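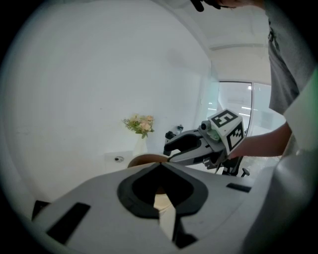

Figure 1. Hand-held gripper with cube marker in use, student manipulation project.

Progress Report to the Saithong Education Fund
Student Manipulation Project, Draseck Technical College
Reporting period ending Sep 30, 2018
Submitted by Kiri Ruawai, Program Lead

1. Purpose of the report

This report covers the first period of work under the Fund's grant to the Department of Applied Mechanics for a student project in robot manipulation. It follows the headings in the grant agreement. Spending is reported separately by the college finance office and is mentioned in this document only where it affects the schedule.

2. Summary

The course opened on schedule with 15 students enrolled. The hand-held grippers are assembled and in use. Students have moved from bench exercises to recording demonstrations of simple handling tasks, and the first set of recordings has been reviewed. Work on the robot arm is behind the plan submitted with the application. The mounting plate was delivered with the wrong hole pattern and had to be returned to the supplier, Firetti. A replacement is on order. The department does not expect the delay to change the final deliverables, but it has moved one milestone to November and asks the Fund to note the change in Section 7.

3. Staffing and enrollment

Cristian Grajales teaches the weekly lecture and is responsible for grading. Pornthip Kongkaew supervises the laboratory sessions and maintains the equipment. Joar Eklund joined the project after the start of term as a part-time technical assistant, filling the post left open in the application. His hours are charged to the grant under the staffing line.

The grant agreement set a maximum enrollment of 20. The department admitted fewer students than this because each team needs regular time with the equipment, and the laboratory can be booked only on certain afternoons. Two applicants who met the entry requirements have been offered places in the next intake. Students work in teams of three, and team membership will stay the same until the end of the course. One team has asked to change its task, and the request was approved.

4. Equipment and laboratory work

The hand-held grippers are the main teaching tool in this part of the course. A student holds the gripper directly and performs a task with it, and the recorded motion is later used to prepare the same task for the robot arm. The gripper in Figure 1 carries a white cube printed with black marker patterns, from which its position is estimated. A second gripper body is in the foreground.

Assembly was carried out by the students themselves during the first laboratory sessions. Ms. Kongkaew inspected every unit before it was released for use. Several of the printed jaw parts were rejected at inspection and made again, mostly for poor fit at the hinge. The drawing has been revised, and the parts printed from the new version were accepted.

Marker mounting took longer than planned. On the early units the cube could turn slightly under load, which introduced an error into the position estimate that the students at first looked for in the software. Taner Gökçe, a second-year student, traced it to the mount and proposed a keyed base. His design was adopted for all units, and his written account of the fault has been added to the course notes.

5. Recorded demonstrations

Students had recorded 1689 demonstrations by the close of the reporting period. The tasks were picking up a light object, placing it at a marked position, and passing it from one gripper to the other. The two-gripper task has been the most difficult. Teams that practiced the handover without recording before they began produced noticeably cleaner data, and this practice is now required of all teams.

Each team reviews its own recordings and then those of one other team. A recording is set aside if the marker is lost from view during the task, if the object is dropped, or if the start and end points are not clearly logged. The review has been slower than expected. Teams applied the rules unevenly, particularly in deciding how brief a loss of the marker could be accepted. Mr. Grajales has issued written guidance on this point, and the earliest recordings will be reviewed a second time under it.

File naming was also inconsistent at the start. Mr. Eklund has written a short script that checks names and dates when files are uploaded to the college server. Recordings made before the script was introduced are being renamed by hand.

6. Student progress

All enrolled students have completed the safety briefing and the first written assignment. Results on the written assignment were satisfactory overall, although the section on coordinate frames was answered poorly. An additional tutorial was held on that subject and will be made a regular part of the course. Laboratory notebooks are checked every second week. Their quality varies, and two teams have been asked to record calibration values in full.

Attendance at the laboratory sessions has been good. Attendance at the lecture has been lower, and students have reported a conflict with a required mathematics course. The department has asked the registrar whether the lecture can be moved next term.

7. Changes to the schedule

The first demonstration of a recorded task on the robot arm has been moved to November. It will follow delivery and fitting of the replacement mounting plate. The internal student competition, listed in the application as the Sutavus Challenge, keeps its original place at the end of the course. If the plate is delayed again, the competition will be held with the hand-held grippers only, using the same tasks and scoring sheet.

No change to the total budget is requested. The department asks for approval to move 3 percent of the travel line to the materials line, to cover reprinted parts and spare marker cubes.

8. Work planned for the next period

The second review of the early recordings will be finished first. Teams will then choose one task each for transfer to the arm and submit a short written plan for approval by Mr. Grajales. Ms. Kongkaew will prepare a maintenance log for the grippers, with entries for jaw wear and marker condition. A draft of the competition rules will be sent to the Fund with the next report.

Questions about this report may be addressed to Kiri Ruawai at the department office.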